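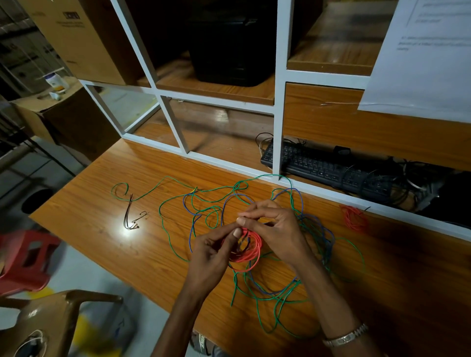
Throw it out, a reader wrote under my last post, wire is cheap and your afternoon isn't. A second comment said much the same thing with more capital letters. I read them both and sorted the wire anyway.

Posted 26 July 2020
4 min read

Some background for anyone new. When I moved out of the apartment in Skarden, all my hookup wire went into one bag. Red, green, blue, black, whatever was on the bench. I had bought most of it from Sipos, a small parts shop that sold it by the yard off big spools, and I never kept it on anything. So it traveled as one lump, and it stayed one lump for a long time after that.

I did try pulling out single pieces as I needed them. That makes it worse. Every piece you pull tightens the loops around the others, and after a month of this I had a knot the size of a grapefruit. I also cut a few pieces free, which is how you end up with a lot of short ends that are no good for anything but jumpers.

What works for me is spreading the whole thing flat on a desk first. Don't pull on anything yet. Loosen it from the outside and let the loops get big. Then pick the color there is least of and work that one out, following it with your fingers and coiling as you go. I start with red. Once red is gone, the rest has more room to move – blue and green are stiffer in my case and hold their bends, so they take longer.

Coil around your fingers, not around your elbow. The elbow method is fine for extension cords, but thin wire gets a twist in it and springs open when you set it down. I make the coils small and finish by wrapping the tail through the middle two or three times.

We will use cookies to remember your preferences. Accept / Manage settings 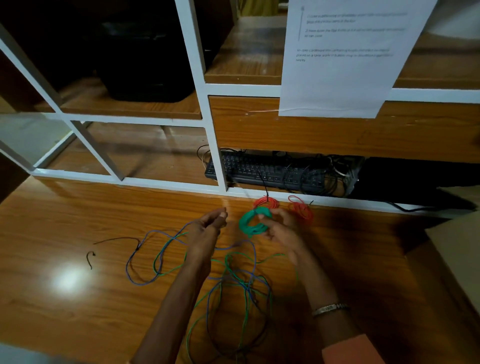 Gurnmont, October

I'm adding to the July post here because people keep asking whether the coils stayed coiled. Mostly yes. The red ones are fine. One of the green ones came undone in the drawer and I had to do it over.

I measured everything when I was done, which I should have done at the start. Green came to 79 feet and blue to 44. I didn't bother with black, since it was mostly short pieces with the ends already stripped. Those live in a jar now. If a piece is shorter than my hand it goes in the jar, and if it has a bad nick in the insulation it goes in the trash.

The whole job took nearly 60 minutes. I had the radio on and didn't mind it.

Next is the box of cables from the Uvovska house – power cords, printer cables, and several chargers for phones I no longer own. I expect most of that will go to recycling. I'll keep one of each kind and label them with masking tape near the plug.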